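Hemming a chiffon bridesmaid dress: shop or home?
Alterations and Fit board, 2 pages

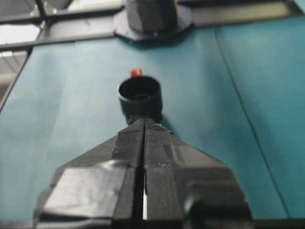 seamripper_tull
Board moderator, Alterations and Fit

Moving this here from the general board, where it was getting buried under the shoe thread. Original post below.

marlowe46
I'm in a wedding in June and my dress came in too long by 3 inches with the shoes on. It's floor length chiffon with a lining, from the Acuña line, and the bride wants us all at the same height off the floor. The bridal shop in Tulladstead quoted me $46 for the lining and a lot more for the chiffon. I have a sewing machine and I've hemmed pants and curtains. Is this something I can do myself?

pinsandtea
You can, but do the lining first. It's the easy part and you'll get used to the length. For the chiffon, a narrow rolled hem with a new fine needle. Test it on what you cut off the lining, and then on a strip of the chiffon from the bottom.

gusset
I'd leave it to the shop. Chiffon shifts when you cut it and it shifts again under the foot. Pants and curtains don't tell you much about how this will go. If everybody has to match, yours will be standing right next to five others in the photos.

pinsandtea
People hem chiffon at home all the time. Spray starch along the bottom edge, let it dry, cut it, sew it, rinse it out. It behaves like cotton while the starch is in.

gusset
Starch left a ring on mine that didn't rinse out. The label said dry clean only and I should have listened.

marlowe46
Mine says dry clean only too. So no starch?

pinsandtea
Try it on the scrap. If it marks the scrap, skip it and cut between two layers of tissue paper instead.

oldbolt
Which skirt is it? If it's the Acuña with the circle skirt you have a lot of hem to get through. I measured one for my niece and the bottom edge came to 497 cm. The straighter one is much less. Also, let a circle skirt hang overnight before anyone marks it. The bias parts drop.

marlowe46
Circle skirt. It's been hanging in the closet for a month so I guess it's dropped.

oldbolt
Then mark it on you, in the shoes, with somebody else holding the ruler. Measure up from the floor all the way around. Don't measure up from the old hem.

kneehigh_nell
Has anyone used Skoltska in the old bank building? They did two dresses for us last spring. The price was lower than the bridal shop and the hems were fine. They were slow though, and the second one wasn't ready on the day they said.

gusset
Skoltska did my coat lining. No complaints about the work. I'd take it in well before June, they fill up with prom.

pinsandtea
I still think paying for a straight hem is a waste when she owns a machine, but it's her dress.

marlowe46
I think I'll do the lining myself and take the chiffon to Skoltska. I had some Prultum thread left over that matches the lining. Is polyester okay for that?

oldbolt
Polyester is fine. Keep the lining an inch shorter than the chiffon.

marlowe46
Thanks. Calling them when they open at 10.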